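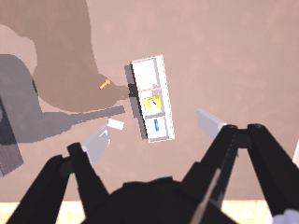
Getting used to a night guard

I have been grinding my teeth for years and found out in August, when a corner came off a back molar while I was eating toast. Leidy Salazar, my dentist, filed it smooth and took moulds for a night guard. It cost 200 for the guard and the fitting together. A crown would have been 700, so I paid up.
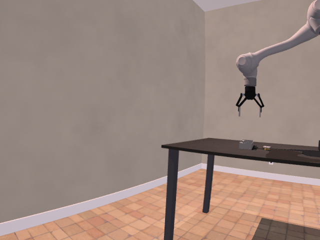

The first week was poor. I dribbled, and my jaw ached until mid-morning. I also kept taking the guard out in my sleep and finding it under the pillow, so I moved the case from the bathroom to beside the bed. The bedroom wall there is as bare as the long grey-beige one in the picture, with no shelf, so the case sits on a stool. By week 2 I was waking up with it still in.

Cleaning is simple enough. Cold water, a soft brush, no toothpaste -- it scratches the plastic. I bought Clanola tablets for a weekly soak and they do the job, though the mint is strong.

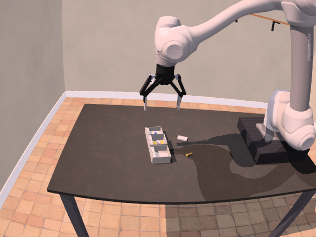

Nokuthula Mokoena wrote to say that hers went cloudy after a few months and that a soak in plain white vinegar and water cleared it. She also says to let it dry fully before shutting the case. I had been putting mine away wet.

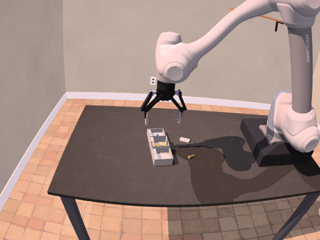
I've left the lid open since then and the stale smell has gone. The ache has mostly gone too, except after a long day at the desk. I'm back at the surgery on Saturday to have the left side eased, as it still pinches a bit.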